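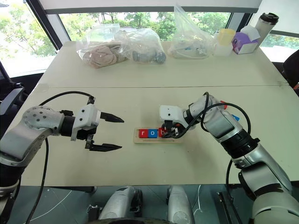

Three letters in the tray, b still under the fingers.

September 4, 2018

Quick one tonight, I'm wiped. Spelling day. The job is to put r, o, b, o, t into the little wooden tray, in order, with me driving both arms by remote. Sounds like something for a toddler. My shoulders say otherwise.

First 2 runs went in the bin. My fault – I kept coming in too steep with the right hand and clipping the rim of the tray. Slower is better. Slower is also really boring, and when I get bored I drift, and then teh recording has all my little wobbles in it and Nel learns the wobbles. (Nel is the policy. Named it in November, don't ask.)

What helped: letting the left arm just hang out by the end of the tray. I'd been parking it way back out of the way and then dragging it in when a block needed a nudge. Big sweeping move every time, ugly to replay. 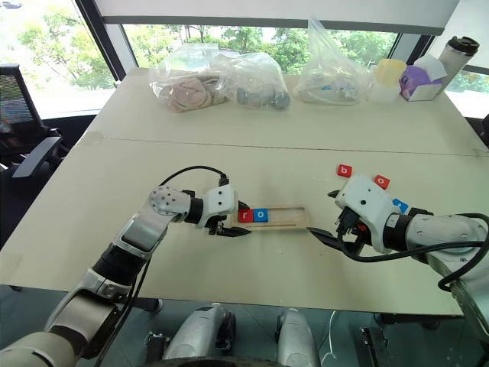
The second o is the one I dread. Same color as the b, and Nel mixes those two up constantly, so I want plenty of clean runs where the order is right and I don't hover over the wrong block first. Hovering is poison. If I can't decide, it can't either. So now I say the letter out loud before I move. Feels dumb, works for me.

Ended up with 4 runs I'd keep. Wanted more. Bestedlow, my replay script, choked on one of them and I lost a chunk of the evening to a timestamp thing, which was a typo, mine, obviously.

Next time – start the blocks in messier spots, a few turned sideways. Mine have all been too polite so far. And try opening the fingers a bit later on the release, I keep letting go early and the block lands crooked against its neighbor.

Also need a better chair. Going to bed, will upload the keepers tommorow.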